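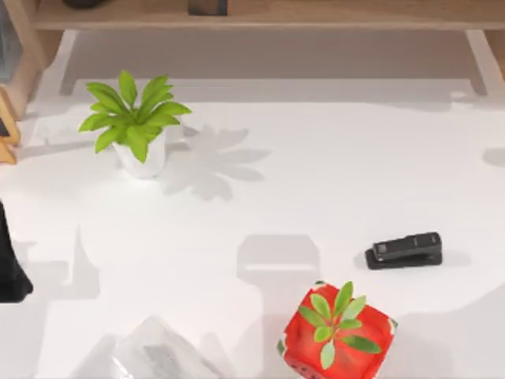
Print this page | E-mail this page

Corrigan puts Vumton arms on the packing benches, and the packers get their afternoons back

INTHORPE, August – I've run the packing floor at Corrigan for a good while now, and I'll admit I was nervous about this one! We fill desk sets for offices (a stapler, a potted plant, that sort of thing), 300 boxes on a busy day, and all that reaching is murder on your shoulders.

So we've brought in robot arms from Vumton. We rehearsed every bench on the computer first, plants and all, and my crew of 50 got to poke holes in the layout before a single bolt went in. They poked plenty.

All 50 are staying. The arms do the lifting and placing, and people check, fix and finish. Na-rae Woo, who packed for years, now trains the rest of us. "I go home and my arms don't ache," she told me, "and I still get to fuss over the plants."

Come see us, we'd love to show you round.

Darragh Fitzgerald, Corrigan, Inthorpe

Print | E-mail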